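4.2 Comparing the two controllers in simulation

We were fond of the Plekov controller from the start, and it seemed only fair to give the older Drumier one the same chance, so both were run through the same 13 simulated kitchens, with 900 trials apiece. Figure 3 gives a view of one of these rooms, with its lattice door open and the counter over on the right.

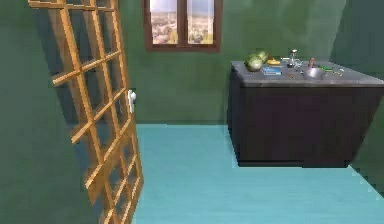
Figure 3. A simulated kitchen with an open lattice door.

Tuning took us a good deal longer than we had hoped, and we are grateful to Nithin Marar for his patience with the gain settings, which he kept adjusting well into June.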